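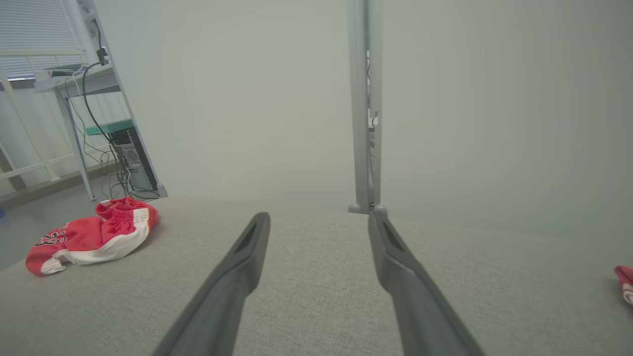 4.3 Setting the wrist view and jaw opening for garment pickup

The Zarkero two-finger gripper is supplied with the wrist camera already fastened to its bracket, and the fingers appear in the lower part of the live view at all times. Before any garment routine is run, the view and the jaw opening must be set together. Start with the fingers spread and the arm held over the work surface. In a correct view both fingers enter from the bottom edge and lean toward the center, with a wide gap between the tips, and the slot near each tip is in sight. The garment may lie off to one side, as the crumpled red and white one does on the left of the gray fabric here; the software steers to it during approach. Equipment in the background, such as the desk and computer tower, may remain in view.

Perform this procedure after first installation, after any finger change, and after any contact that trips the wrist overload stop.

Before you start

Complete section 4.2 (homing). Set the arm to Manual and the speed limit to Low. Have the 2.5 mm hex key from the accessory bag within reach.

CAUTION: The fingers close under power in steps 5 and 7. Keep hands clear of the gap between them. The emergency stop must be within reach of the operator.

Procedure

1. Open Setup > Gripper > Wrist View in the Mallon control software. The live view opens in the left pane.

2. Select Open Full. Wait for the position readout to settle. The readout for a fully open gripper is 3,292 encoder counts. If the final value differs by more than 19 counts, stop and repeat homing.

3. Check that both fingertips are in view. If one tip is hidden, loosen the two bracket screws by a half turn, tilt the camera until both tips show, and tighten the screws again. Do not remove the screws. The camera cable is short and will not support the weight of the camera.

4. Select Mark Tips. Click the end of the left finger, then the end of the right finger. The software draws a line between the two points and shows its midpoint as a cross.

NOTE: Mark the end of the finger. The slot is a frequent wrong choice on dark gray fingers in low light. If the tips are hard to make out, raise Exposure one level and mark them again.

5. Select Half Close. The readout should stop at 1,773. The cross must remain in the gap between the fingers for the full travel. If it drifts onto a finger, repeat step 4.

6. Select Open Full again, then lower the arm by hand control until the tips are 340 mm above the work surface. This is the start height for all garment routines. Measure from the highest point of the surface if it is curved or padded.

7. Place a test garment on the surface without folding it. Select Test Pick. The arm lowers, closes the fingers on the cloth, lifts, and holds.

8. Inspect the grip. Cloth should be held between the flat inner faces near the tips. If only the surface cover has been picked up, press Release and see Soft surfaces, below.

9. Select Save View. The settings are written to the gripper profile and loaded at each start.

Soft surfaces

The factory profile assumes a hard table. On a cushion, mattress, or padded bench the fingers can press into the surface before the contact threshold is reached, and may then close on the cover as well as the garment. Set Surface Type to Soft and lower Contact Force by one level. Repeat the test pick. Continue one level at a time until the garment is lifted alone.

Do not set Contact Force to level 1 with heavy items such as lined jackets. The fingers will stop short of a secure hold.

Waistbands and gathered edges

An elastic waistband is thicker than the cloth next to it and can spring open while it is being lifted. If a routine must pick up shorts or similar items by the waist, set Grip Hold to Firm. For picking at any other point, leave Grip Hold at Normal.

Messages

W-11 Tip not marked. One or both points are missing. Repeat step 4.

W-14 Midpoint off center. The camera bracket has turned. Repeat step 3.

W-20 Start height not set. Step 6 was skipped, or the arm was homed after the height was saved.

Drondwood finger pads (optional) add thickness to each inner face. After fitting them, repeat the full procedure and save the result under a new profile name.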